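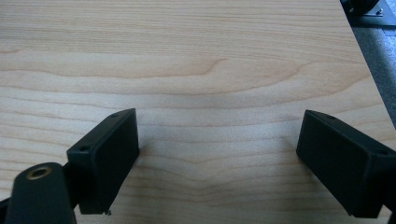

Wood grain, up close

Handmade Market FAQ

What is the Mullport Makers Market?
It's our yearly weekend of handmade goods, and we can't wait for the next one! Potters, weavers, printmakers, jewelers and toy makers fill the old ferry hall every February. Last time we welcomed 3,142 shoppers.

Is everything really handmade?
Yes! Each maker has to design and make their own work. Kits and resold goods don't get in.

How much is admission?
Adults pay $5 at the door and kids under 12 are free. Bring a tote bag (you'll want one).

How many makers take part?
There's room for 45 booths. We had almost 759 applications, so picking was tough, and we loved looking through every one of them.

Who's coming from out of town?
Vistness is bringing its hand-dyed scarves, and Fisto will have those little stoneware cups that sold out before lunch. We also have a linen weaver coming all the way from Guimarães, Portugal!

Can I order something custom?
Lots of makers take custom orders. Ask at the booth and get the price and pickup date in writing.

How do I apply for a booth?
Send five photos of your work and a short note about how you make it. Booths are 8 by 10 feet, and you can share one with a friend.

Updated 4/29/19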